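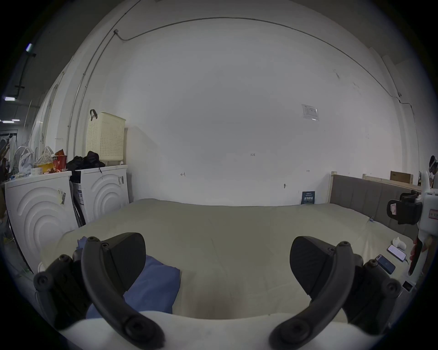
Tiempo de lectura: 8 minutos

Buenas prácticas para grabar manipulación de tela con pinzas manuales

Esta guía recoge las normas que seguimos en Drilldale para las sesiones con ropa y superficies blandas. Sirve para operadores nuevos y para quien revisa los episodios. Última revisión: 27 de julio de 2024.

1. Antes de empezar

Estire la sábana hasta donde llegue el brazo. Las arrugas suaves no importan; los pliegues altos sí, porque la pinza los engancha junto con la prenda. Use una sola prenda por episodio y retire los teléfonos y cables de la zona de trabajo.

Las marcas en la pared no se borran ni se repasan durante la sesión. Si una marca deja de leerse, anótelo en el parte y siga.

Encienda la pinza y espere a que el piloto verde quede fijo. Si parpadea, no grabe. Abra y cierre los dedos del todo tres veces, sin tela.

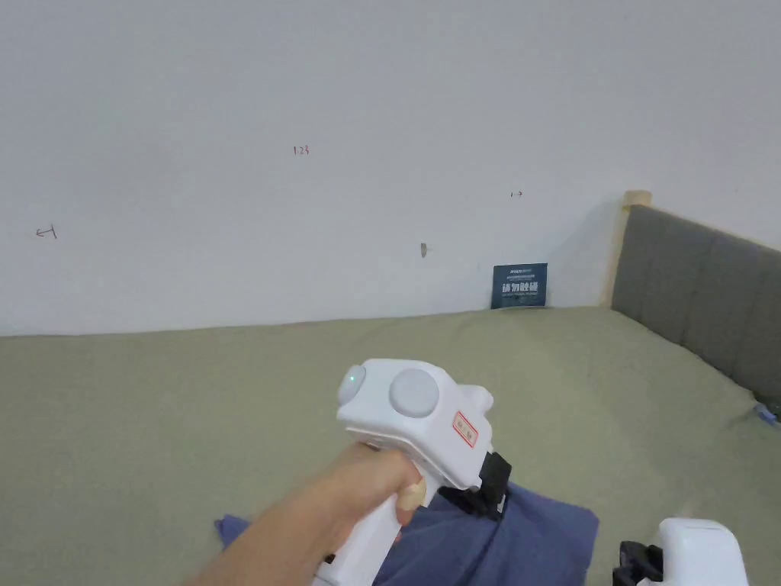 2. Agarre y postura

Sujete el mango con toda la mano y el pulgar arriba, sin tapar el piloto. La muñeca va recta. Si tiene que doblarla para llegar a la tela, mueva los pies.

Acérquese desde arriba y despacio. Los dedos deben tocar la tela antes de cerrarse – un cierre en el aire cuenta como intento fallido y se etiqueta así. No ayude nunca con la mano libre, ni siquiera para soltar una esquina.

Cuando trabaje con una sola pinza, deje la otra apoyada a un lado, siempre en el mismo sitio.

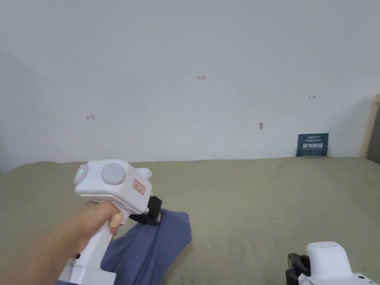

Levante el pliegue lo justo para que se separe de la sábana y haga una pausa corta antes de desplazarlo. Gion Baumgartner, que revisa las sesiones de Castham, rechaza los episodios en los que el tirón empieza antes de que la pinza haya cerrado.

3. Duración y descansos

El máximo es de 200 episodios por operador y día. Descanse cada hora y cambie de mano si el protocolo lo permite. En noviembre fijamos ese tope tras revisar casi 300 episodios con errores de agarre, la mayoría del final de la jornada.

4. Qué se descarta

Episodios con la tela fuera de la cama.
Episodios con otra persona tocando la prenda.
Episodios en los que se reinicia la pinza.

Los descartes se conservan en su carpeta, con el motivo escrito. No los borre. Las dudas de etiquetado se consultan con el responsable de turno antes de subir el lote.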